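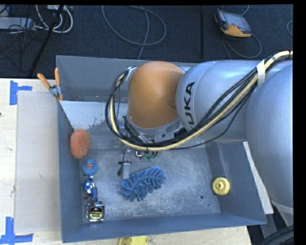
The picking cell at Zirnville, with the arm over the gray bin and the cable bundle running across the wrist.

147 shares
3 comments

The stop came at pick number 1486. The program had 1630 picks to do, and until that moment the log was so regular that the people in the room had begun to talk of other things. Then the arm was late in one turn of the wrist, the controller reported too much torque on the last axis, and the brakes closed.

Zirnville is a small test laboratory. Its customer for this work was Fellix, a company that wants to sort returned goods, and returned goods come in every shape. For this reason the bin holds things which have nothing in common: a rubber duck, a tape measure, a little figurine, a blue duster with thick soft fingers. The duster was expected to be the difficult one. A gripper finger can close on it very well and still hold almost nothing.

So the first suspicion fell on the duster. The team read the gripper data for the last hour and found no sign of it. The gripper was open when the arm stopped, and it carried no load.

The second suspicion was the force limit, which had been changed in January. This took two days to check and it was also wrong.

The true cause was in plain sight, on the outside of the arm. The cables for the tool do not go through the inside of the robot. They travel over it in a thick bundle, are held by a strap, and make a loop near the wrist. The loop must be long enough for every position of the wrist, but a long loop can catch. At some time the bundle had slipped a little under its strap. The loop on the wrist side became shorter, and for most picks this did no harm. Only when the arm reached into a front corner of the bin, with the wrist turned almost to its limit, did the cables pull tight.

It is a modest fault. No person was hurt, and the repair was one new strap and a painted mark on the bundle, so that a slip can be noticed by eye. What troubled the team was the order of events. The jacket of one cable was already worn when they opened the bundle, and this cable belonged to the gripper. Another week of work could have broken it, perhaps with an object in the air.

The laboratory wrote to Hamel, the workshop which had mounted the tool, and received a polite answer: the bundle should be inspected every day. The instruction existed. It was on the last page of a manual that was kept in another building.

Udard, the firm that reviews safety for Fellix, asked for one more thing. The controller now compares the wrist torque in the corner positions with the value from the morning, and it stops the program if the difference grows. Two such stops have happened so far. In both cases the mark had moved by the width of a finger.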